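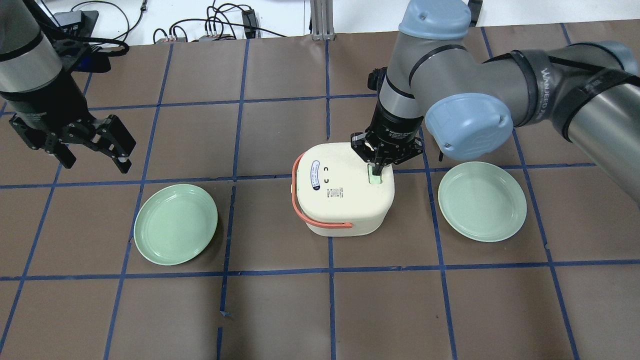

Garrido Site, Manipulation Cell Support Desk

Ticket 179
Opened by: Mahtab Mirzaei
Subject: Objects placed across the tape lines
Status: waiting for confirmation

Problem
On Saturday the check of the Zidska task stopped two times with the message "start position not valid". I compared the layout with our cell rules, section 42. The rule says that each object must stand fully inside one square of the blue tape before the arms are enabled. The left green plate is in a square, but the cream container with the coral handle stands over a horizontal line. The right gripper was already down at the small green tab of the lid.

What I tried
09:40 Restarted the controller. Same message.
10:05 Read the rule again with the evening shift notes. The notes allow "near the line" for big boxes. The rule does not allow it. I think the notes are older.
10:30 Stopped both arms, moved the container into one square, started again. Message is gone.

Also noticed
A small loose piece of blue tape lies on the surface near a vertical line. Please remove such pieces before the start, according to the cleaning list. The cables on the white table behind should be fixed also, but this is a separate ticket.

Question to Ivetti team
Can we delete the sentence about big boxes from the shift notes? If it must stay, please write how many centimetres are permitted.

Reply, 14:15
Sentence will be deleted in August with the next version. Until then follow section 42 only.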